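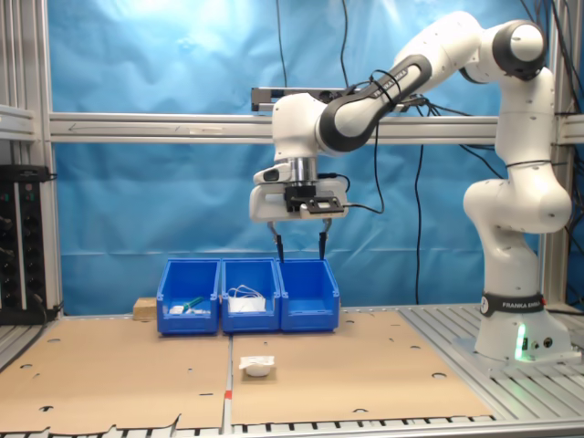 Why do small cideries go flat in their second year?
Mostly cash tied up in tanks. The juice gets bought in fall, the cider gets sold in summer, and the rent comes every month in between.

Intro

Report for the Local Food and Drink Business class, spring term. Group topic was craft cider makers in our county and how they get their stuff to drinkers. We picked 3 producers: Clister, Lernance and Gornell. Won was going to be the fourth but they stopped answering email in April so they only come up in the pricing part, from their public menu.

Question we started with: does a taproom help a small cidery more than store shelves do? Ended up being more of a question about timing, see Findings.

How we did it

Interviews, in person, plus a short survey handed out at the Clister taproom. 102 filled in surveys. Threw out 13, mostly blank on the back page (we should have printed it single sided). The other 89 are what the results use.

Interviews were not recorded. Notes only, typed up same night. Attila Illés did the Gornell and Lernance ones, rest of the group did Clister. Questions were the same for all of them but the order drifted.

The producers

Clister. Taproom in a former tire shop, open evenings from 4 pm. Dry cider, one with hops, one with quince in the fall. Sells nearly everything over its own bar. Buys pressed juice, does no pressing on site. Owner says the press they looked at would have eaten the whole patio budget and the patio brings people in.

Lernance. No taproom at all. Cans only, in grocery stores and 2 bottle shops. Has a distributor, which takes a cut but also does the driving. They told Attila the worst part is old stock, stores want to send back anything near the date and the contract lets them.

Gornell. Own orchard, own press, weekend tasting shed. Oldest trees are from the grandparents. Makes the most expensive bottle of the group and sells out of it before winter. Keg accounts with some restaurants, which they want less of, kegs go missing.

Findings

Taproom pints make way more per gallon than cans. Everyone agreed on that, even Lernance. But a taproom needs staff on slow nights too and Clister said January and February are paid for by the summer.

Survey: most people at Clister came for beer drinker reasons, meaning they were with a friend who picked the place. Dry was the favorite style, sweet came second. A lot of people wrote that they dont know where to buy local cider besides a bar. That's a problem for Lernance more than for Clister. Labels came up too. Several people thought the Lernance can was a seltzer.

Prices: Won is lowest per pint, going by the menu. Gornell highest per bottle. Hard to compare since sizes are different, table is in the appendix.

Harvest matters more than we planned for. A late frost year means juice costs more and only Gornell is kind of protected, and then only if its own trees were okay. Clister signs for juice in August befroe knowing how many people will come in the fall.

Problems with this report

Survey only at one place, and that place is a taproom, so of course people there like taprooms. No numbers from the distributor, asked twice. Nobody would show us real books so the margin stuff is what owners said.

If we did it again: hand out surveys at a grocery store too, start emailing in February, ask about juice contracts first.

Appendix A price table, Appendix B survey form, Appendix C interview notes (Gornell notes are handwritten, scan is a bit light).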